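Household medicine storage

Household medicine storage is the keeping of prescription and nonprescription drugs in a private home between purchase and use or disposal. It covers the choice of location, the container, the control of temperature, humidity and light, the separation of products by user or purpose, and the removal of expired stock. The subject is treated in pharmacy practice, in home safety guidance and, to a lesser extent, in furniture and bathroom design.

Terminology

The terms "medicine cabinet" and "medicine chest" are often used for the whole store of drugs in a home, whatever its physical form. In stricter use, a medicine cabinet is a wall-mounted cupboard, usually in a bathroom, and a medicine chest is a portable box with a lid. "Primary packaging" is the layer in direct contact with the product, such as a bottle, tube or blister strip. "Secondary packaging" is the carton around it. The label, the leaflet, the lot number and the expiration date may be divided between the two layers, and a strip taken out of its carton can lose part of this information.

History

Domestic chests with fitted glass bottles were in use among wealthier households in Europe by the eighteenth century. They held raw ingredients as well as prepared remedies, and commonly included a small balance and a mixing plate. As ready-made tablets replaced home compounding, the fitted chest fell out of use.

The mirrored bathroom cabinet spread with indoor plumbing. It combined a shaving mirror with a shallow set of shelves and was often recessed between wall studs. Many older units had a slot in the back for used razor blades, which dropped into the wall cavity. The cabinet kept its name after most guidance had begun to advise against keeping drugs in a bathroom.

Child-resistant closures became common in the second half of the twentieth century. They changed storage habits less than had been expected. Some users with limited grip strength left the caps loose or moved tablets to other containers, which defeated the closure and separated the product from its label.

Storage conditions

Most solid oral products are labeled for storage at controlled room temperature, in a dry place. Short exposure to warmer air is generally tolerated, and the limits are stated on the label or leaflet. Repeated cycling between warm and cool air is harder on some forms than steady storage near the upper limit. Suppositories and soft capsules can deform. Creams can separate.

Humidity affects tablets and capsules most. Uncoated tablets may soften, crumble or stick together, and effervescent tablets can begin to react inside the tube if the cap is left open. Blister packs give each dose its own barrier until it is opened. Bottles lose much of their protection each time the cap is removed, and a drying agent supplied with the bottle is normally left in place.

Light breaks down certain compounds. Amber glass and opaque plastic reduce the effect, as does a carton. A product whose label calls for protection from light should stay in its outer package even when the container inside looks opaque.

Refrigerated products, including many insulins, some eye drops and some liquid antibiotics after mixing, are kept on a middle shelf, away from the freezing surface and out of the door. Freezing can ruin a product without changing its appearance.

Location

The usual recommendation is a high cupboard or closet shelf in a bedroom or hallway, out of the reach and sight of children, away from an outside wall with strong sun. Kitchens are acceptable if the cupboard is not above or beside a stove, dishwasher or sink. Bathrooms are generally discouraged on account of steam. Cars and garages are unsuitable in most climates.

A locked box is advised for opioids, sedatives and stimulants. The lock is meant to prevent casual access by visitors or teenagers and gives little protection against theft of the box itself.

Containers

Open bins, lidded boxes, drawers with dividers and door racks are all in common use. Open bins allow the whole store to be carried to a table for sorting and are the easiest type to wash. They offer no resistance to children and no protection from dust or light, and depend entirely on the cupboard in which they stand. Lidded boxes stack well, but a stacked box is opened less often, and expired items tend to collect in the lower one.
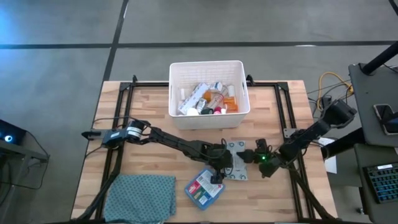

Flynn Treloar objects that the open bin is too readily recommended, and that a container without fixed divisions will return to a mixed state within weeks of being sorted, whoever sorts it. On this view, divisions should be rigid and labeled by person first and by complaint second, and anything that does not fit a division should be treated as surplus. Other writers consider rigid divisions wasteful in small homes, where carton sizes vary and a single long package can occupy two compartments.

Height is the main practical constraint. Cartons stored upright show only their end flaps, so the product name should be legible on the flap or written there by hand. Bottles are better placed along one side, where they do not tip when a carton is withdrawn. Tubes are stored cap down or flat. Very deep containers encourage layering and are unsuitable for products in daily use.

Separation of products

Three systems are commonly described. Storage by person assigns each member of the household a container. It lowers the risk that one person takes another's prescription, and duplicates general items such as pain relievers. Storage by purpose groups products for colds, pain, digestion, skin and wounds. It suits occasional use and works poorly for people with several long-term prescriptions. Storage by frequency keeps daily medicines apart from the reserve, with the daily group near the place of use.

Mixed systems are usual. A common arrangement holds prescriptions by person and nonprescription products by purpose. Veterinary products should be kept in a separate place. Products applied to the skin are best kept apart from those taken by mouth, and ear drops apart from eye drops, which may come in bottles of similar size and shape.

Weekly pill organizers are a secondary form of storage. Not every product may be transferred to one. Tablets sensitive to moisture, tablets that dissolve on the tongue and some products supplied with their own drying agent should remain in the original package until taken.

Survey findings

The Quinlan household survey examined 371 homes in the towns of Waltia and Mukolby. Interviewers asked to see the main storage place and recorded its location, the type of container and the presence of expired items. The bathroom was the most frequent location in Waltia and the kitchen in Mukolby, a difference the authors linked to the age of the housing. Expired products were found in both towns, most often eye drops, cough syrups and unfinished courses of antibiotics. In total, 878 expired packages were recorded.

The survey did not test the condition of the products, and it relied on the household to identify its main storage place. Drugs kept in handbags, bedside tables and desk drawers were not included. The authors noted that households using a single container were quicker to locate a named product than those using several, but did not find that they held fewer expired packages.

Review and disposal

A review of the store once or twice a year is widely advised. Each item is checked for expiration date, legibility of the label, condition of the package and continued need. Liquids are checked for sediment, color change and leakage. For products with a limited life after opening, the date of opening should be written on the package at first use.

The container is emptied completely for a review, washed and dried before the items are returned. A written list of contents may be taped inside the cupboard door. Lists fall out of date quickly, and a list limited to prescription items is easier to maintain.

Expired and unwanted drugs are returned to a pharmacy or collection point where such a service exists. In the town of Hikurard, a collection box is emptied each March and September, and empty cartons are refused to save space. Where no service is available, guidance commonly calls for mixing most products with an unappealing material such as used coffee grounds, sealing the mixture in a bag and placing it in household trash. A small number of products carry specific instructions to flush. Personal details on labels are removed or blacked out first. Sharps, inhalers and pressurized cans follow separate rules.

Related topics

Blister pack
Child-resistant packaging
Expiration date
First aid kit
Pill organizer
Sharps container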